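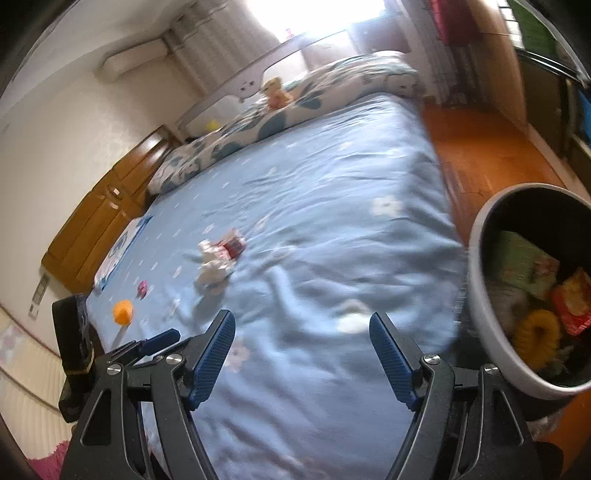 ## How do I stop the bed from becoming the place where everything lands?

Asked on 13 Aug 2018 by Kerstin Weidemann

Hello all, I hope this is the right category. We live in a small flat in Tremstead and the bed is the biggest flat surface we have. Every evening I find things on it: a used tissue, small boxes, a ball, some paper. I put the trash bin right next to the bed, near the foot end, and it does get used, it is already filled with wrappers. But the small things still stay on the sheet.

My second problem is the sheet. It is a fitted one, light blue with little white flowers, and after one day it is full of creases. I pull it flat in the morning and by the evening it is rumpled again. Is it the wrong size, or do I put it on wrong? The mattress is from Grandley and the sheet is from another shop, I don't have the label anymore.

There is a wooden cabinet along the wall beside the bed, so storage is not really missing. I only want a routine that I can keep also on work days. Thank you for any advice.

---

### Answer from user Uddin (5 people found this helpful)

I had the same situation for years. What helped me is to always do it in the same order, so that I don't need to think.

1. Empty the bin first. If it is full to the top, people put the next wrapper on the bed and not in the bin.
2. Take away everything that is clearly trash, like tissues and empty packets. Look inside the small boxes before you throw them.
3. Collect the papers in one pile. Don't read them now — this is where I always lost my time.
4. Toys and other things go in one basket. You can sort the basket on the weekend.
5. Now move the long pillow and the plush toy to a chair, and make the sheet.

For the sheet: begin with the two corners at the head, then pull hard to the foot and do the last two corners diagonally. If you start at the foot, the extra cloth collects in the middle. Also measure the height of the mattress. My sheet was made for a mattress of 200 cm length, but it was too deep in the corners, and so it moved every night. I bought elastic straps which go under the mattress and hold the corners, the brand was Nilton, but I think any brand will do the job.

One shelf in your cabinet should be free for the bed things. If the cabinet is full, the basket will never become empty.

---

### Answer from a guest

just buy a darker sheet, you will not see the creases so much

---

### Comment from Kerstin Weidemann

Thank you both. I measured now and the sheet is too deep in the corners, same as Uddin had. I will try the straps before I buy a new one, I like the flowers. The bin I will empty every evening after dinner. Which size of straps did you take, the short or the long ones?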